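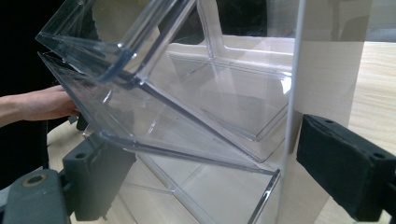

*Clear acrylic, in tiers.*

The woman who ran the button counter at Clullari for most of her working life likes to talk with a kettle on, and so the first quarter of an hour in her kitchen in Farkbridge goes to tea, to which cup I would like, and to the state of the bus from Muvurholm. She retired in November. She has been asked to write something down about the trade and hasn't yet, so she agreed to tell it to me instead.

"I started on zippers," she says. "Everybody started on zippers. You couldn't do much harm there, you see, they were all on cards with the length printed. Buttons you had to be trusted with."

The buttons in those days lived in cardboard tubes, each with a sample sewn to the end, and there were 300 of them behind the counter when she took over. A customer would come in with a coat over one arm and a look of despair, and she would run her finger along the row until she found the nearest match. She still does this in the air as she talks, and I found myself following the finger.

"People think they want the same button," she tells me. "If you've lost one off an old coat, you're very unlikely to find its brother, I'm sorry to say. What you want is a whole new set that the coat will be happy with. Or you take one from the bottom, where it doesn't show, and move it up to the top, and put the odd one down by your knees! I must have told people that every day, and they always looked at me as if I'd done a magic trick."
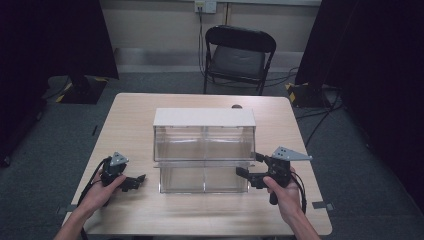 *A clear box with a white lid and a shelf across the middle.*

We get on to storage, a subject on which she has firm opinions. The shop changed over from tubes to see-through drawers late in her time there, and she fought it for 2 years before giving in.

"I was wrong, and I'll say so. I thought it would look like a pharmacy. But children could see in, that was the difference, and children choose buttons beautifully. A grown woman will stand there worrying about whether navy is navy. A little boy will just say *that one*, and it's a green fish, and it's perfect on the cardigan."

For people at home she recommends anything they can see through, with a lid, and she would like us all to stop using cookie tins. She knows this will make her unpopular. "I love a tin. I've got my mother's. But you tip the whole thing out to find one shirt button, and then you're on the floor until supper." Her own system is to sort by color first and never mind the size, and to thread complete sets together on a bit of cotton so that they can't wander off from one another.

She worries more about the sewing on than about the choosing. Most of the coats she saw had been done up too tight against the cloth, with no shank, and she has a soft spot for the old trick of laying a matchstick across the button while you stitch and pulling it out afterward. Wind the thread under the button a few times, go through to the back, finish off. "It takes 9 minutes if the phone doesn't ring," she says, and laughs, and tells me that she once timed it for a bet with the man from Abdelaziz, the wholesaler, who lost and had to buy the buns.

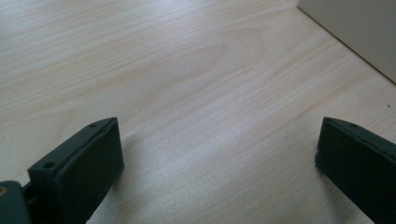 *Pale wood, with the grain looping round.*

The wholesaler's visits come up again and again over the second pot. He brought the new season's cards in a suitcase and everyone on the floor found a reason to pass by. She remembers a set of glass ones, deep red, that she was sure would never sell, and she ordered only 2 cards of them. They were gone by lunch, and she has regretted it ever since.

I ask whether she kept any for herself. She gets up without answering, goes to the hall, and comes back with her winter coat, which is gray and very plain and closes with six buttons, five of them black. The sixth, down by the hem, is red glass.

"Drink up," she says. "Your bus goes at twenty past."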